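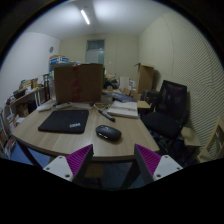

I lost most of two days to a gripper that wouldn't let go, and I'm still a little mad about it. The job was the dullest thing on our list, which is putting a mouse back on a mouse pad. You know, the kind of thing my nephew could do at age two. That evening the mouse was sitting just to the right of the pad, the marker was lying behind it, and the gripper was right there with its magenta pads wide open. Easy, right? I closed on the mouse, lifted, moved over, hit open, and got nothing. It just kept squeezing!

So I did the dumb thing and hit open again. And again. What I didn't know was that the controller was saving up every command I sent, and when it finally woke up it ran the whole pile, open, close, open, close, with my thumb about an inch away. It caught me on the second close. No blood, but I said some words that Fiachra Moynihan heard from the hallway (sorry, Fiachra).

We blamed the motor first. Swapped it, same thing. Then I blamed the new ridged pads, because I'd glued them on myself and I don't trust my glue. Those were fine too. Lâm Văn was the one who went through the log from our Pranura board line by line, bless him, and found the hang at line 188. The motor temperature had read 81 and the board had gone into its protect mode, which holds the last position and tells you absolutely nothing. No beep, no light. The limit was set at 80. I'm pretty sure I set it, back in August, and forgot.

What we changed: the limit now throws a big ugly message on the screen, old commands get dumped after 4000 milliseconds, and there's a real stop button taped to the table on my side. Lâm wants the 4000 cut way down and he's probably right. I also unplug before I put my fingers anywhere near it, which I should have been doing all along.

Next up is the notebook, and page turning scares me more than the mouse did.

Posted 14/11/2024

6 comments | 11 shares

Home | About | Robot Stuff | Archive

Get new posts by email. Unsubscribe any time.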